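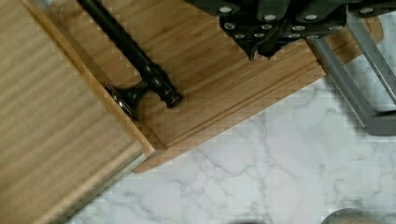 Ich habe wieder angefangen, Briefe zu schreiben. Mit Füller, auf Papier, mit Umschlag. Ein Thread über meinen langsamen Abstieg in die Korrespondenz.

1/
Schuld ist Nomvula Pretorius. Wir haben uns vor Jahren im Studium eine Wohnung in Ostgate geteilt, danach kamen Geburtstagsgrüße per Handy, jedes Jahr ein Emoji weniger. Im August lag dann ein Umschlag im Kasten. Sechs Seiten. Ich dachte erst, es sei jemand gestorben.

2/
Gestorben war niemand. Sie hatte sich ein Bein gebrochen und nach zwei Wochen alle Serien durch. Man soll sich über Anlässe nicht beschweren.

3/
Meine Antwort hat vier Anläufe gebraucht. Anlauf eins klang wie eine Bewerbung, Anlauf zwei wie eine Kündigung. Bei Anlauf drei habe ich nach einer halben Seite einen Krampf in der Hand bekommen, den ich zuletzt in der Abiklausur Geschichte hatte.

4/
Dann die Schrift. Ich war der festen Meinung, eine zu haben. Es ist eher ein Seismogramm mit i-Punkten. Nomvula schrieb zurück, sie habe »viel Freude am Entziffern« gehabt und frage sich nur, wer dieser Gerkenhals sei, den ich so vermisse. (Gartenhaus. Es war das Gartenhaus.)

5/
Ein Füller musste her. Wer das Wort Füller einmal in eine Suchmaschine tippt, ist verloren. Es gibt Foren. Dort streiten Menschen um halb drei nachts über den Tintenfluss bei einer Feder, die im Monat 200 Wörter schreibt und die restliche Zeit gereinigt wird.

6/
Ich habe jetzt einen Mazurek, gebraucht, vom Schreibwarenladen am Bahnhof. Der Verkäufer sagte, der sei »eingeschrieben«. Von wem, wollte er nicht sagen. Er neigt jedenfalls nach links und kleckst bei jedem großen S, und ich muss seitdem Sätze mit Sie, Sonntag und Schwiegermutter meiden.

7/
Papier: 480 Blatt im Karton, weil der Einzelpreis mir unverschämt vorkam. Bei meinem jetzigen Tempo vererbe ich das.

8/
Größtes Problem ist aber der Platz. Einen Schreibtisch habe ich, er dient seit Jahren der Ablage von Dingen, die auf den Schreibtisch sollen. Also die Küche, abends, Lampe an, alles beiseite. 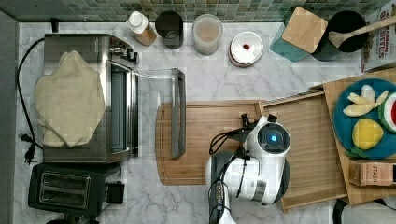 9/
Ein Brief verlangt ja eine gewisse freie Fläche, auch innerlich. Man möchte von großen Dingen erzählen, von Reue und vom Meer. Und dann hebt man den Kopf und hat den offenen Minibackofen vor sich, obendrauf das zerknautschte cremefarbene Tuch, davor den schwarzen Toaster, und schreibt anderthalb Seiten über Brot. Sévigné hatte Schlösser. Nomvula fand die Brotseiten übrigens die besten.

10/
Zweiter Brieffreund: Mandla Nel, früher mein Chef, heute Rentner mit Meinung. Schreibt ausschließlich auf den Rückseiten alter Kalenderblätter. Seine Briefe handeln vom Wetter, und zwar von dem auf der Vorderseite. Zuletzt bekam ich einen ausführlichen Bericht über einen Wasserfall in Norwegen.

11/
Amarachi Yusuf habe ich auch geschrieben, drei Seiten, mit Mühe und ohne großes S. Antwort kam per Sprachnachricht. Neun Minuten, im Gehen aufgenommen, mit Wind. Sie nennt das »denselben Geist«.

12/
Zur Post. Der Briefkasten an der Ecke wird um 16:15 Uhr geleert. Ich weiß das jetzt. Ich bin ein Mensch geworden, der um 16:10 Uhr in Hausschuhen rennt, damit ein Schreiben, das seit elf Tagen fertig herumliegt, auf keinen Fall noch eine Nacht warten muss.

13/
Was mir keiner der Füllermenschen im Forum erklären konnte: wie man aufhört. »Liebe Grüße« sieht handschriftlich aus wie ein Versehen. »Herzlichst« kann ich nicht tragen. »In alter Freundschaft« — da kommt gleich die Frage, wie alt. Ich unterschreibe zurzeit einfach sehr groß.

14/
Und das Warten. Ich hatte vergessen, dass man einen Brief abschickt und danach zwei Wochen lang nicht weiß, ob der Witz auf Seite drei einer war. Kein Häkchen, kein »schreibt gerade«. Ich habe in dieser Zeit wirklich gut geschlafen.

15/
Nachtrag, weil gefragt wurde: Nein, keine Siegel. Siegelwachs liegt in der Schublade, war im Angebot. Es gab einen Versuch. Der Tisch und ich reden nicht darüber.

16/
Nomvulas Bein ist wieder ganz. Ihre Briefe werden merklich kürzer. Ich wünsche ihr natürlich nur das Beste, aber sie soll bald Ski fahren gehen.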